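Etching with "second state" pencilled on it, worth anything different?

Posted by tavares_prints
Mar 17, 2023
Filed under: Prints and works on paper > Etching, engraving, drypoint

Hi all. Inherited a small stack of prints from an aunt. Most are posters, nothing special. One is a real etching I think, there's a plate mark you can feel with a finger all the way around. Shows a harbor street at night, tram stop, woman with a dog, a big clock with no hands. Pencil at the bottom left says 3/9 and then "2nd state". Bottom right is a signature I can't read, starts with a G, could be Gurnari? On the back there's a stamp that says Drellholm and the number 619 in blue crayon.

So what is a state. Is it the same as an edition. And if there's a 2nd state does that mean the first one is the "real" one and mine is a later copy? Also the paper has gone tan in a rectangle where the old mat was. Can I clean that myself, saw a video with bread.

Not planning to sell right away but want to know what to write down for the insurance people. Thanks in advance, sorry if this is in the wrong section.
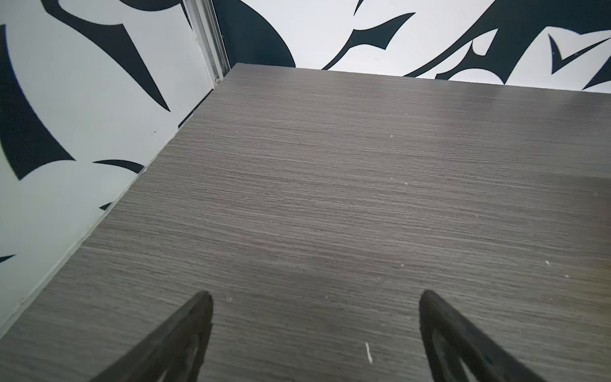 3 min read

lelunell
Member, Prints and works on paper

State and edition are two different things, people mix them up all the time.

State = a stage of the plate. Artist etches the plate, pulls a few prints, that's the first state. Then goes back in, adds lines, burnishes something out, darkens the sky, whatever. Pulls more. Second state. Same piece of copper (or zinc), changed. Could be two states, could be a dozen.

Edition = how many were printed and numbered as a set. Yours says 3/9, so impression number 3 from a set of 9. Small edition. With the state written next to it, I'd read it as 9 impressions numbered from the second state. The first state might have been only a proof or two and never numbered at all.

So no, yours isn't a copy. Every impression pulled off the plate is an original print. Early states can be scarcer and some collectors chase them, but sometimes the later state is the one the artist was happy with. Depends totally on who it is. The number 3 doesnt mean it was the third one off the press either, they often get signed in whatever order the stack was in.

The stamp on the back: Drellholm could be a collector, a dealer, a framer, a print workshop. The crayon number is most likely an inventory or stock number. Don't erase it, don't put tape over it. Marks like that are how you trace where a print has been. Collectors' marks are listed in reference books and databases, a museum print room can usually look one up if you email a clear photo of it.

For the insurance, write down:

Technique (etching, only if you're sure)
Plate mark size, height first, then width
Sheet size, same way
Every inscription exactly as written, and where it is
Stamps and numbers on the back
Condition, including the mat stain
Photos front and back, plus a close one of the signature

Don't guess the artist on the form. "Signed, illegible, possibly Gurnari" is fine and they're used to it.

plate_and_burr
New member

no bread!! crumbs get in the paper and then you get mold or bugs. the tan is called mat burn, its acid from cheap board. you can't rub it off, its in the fibers. a paper conservator can wash it sometimes, costs money, so get it valued first. in the meantime take it out of the old mat if it comes away easy and keep it flat in an acid free folder, out of the sun. if its glued down leave it alone

also check if that pencil is really pencil. tilt it under a lamp, graphite shines a bit and sits on top of the paper. I bought one once with a "signature" that was printed as part of the picture, felt dumb

halftone_hal
Member

Had one with a similar clock, turned out to be a page out of a calendar lol. Get a loupe and look for dots. Dots = reproduction. If it's solid black lines that stand up a little off the paper you're ok. Fake plate marks are a thing too, so don't go only by that.

tavares_prints
Original poster

Thank you all. No dots that I can find, lines are solid and a bit raised on the clock. Pencil shines. It's hinged with two bits of brown tape at the top so I'm leaving that for someone who knows. Will email the print room at the museum with the stamp and post if I hear back. Bread is back in the kitchen.

Thread marked as solved. Replies are still open to members.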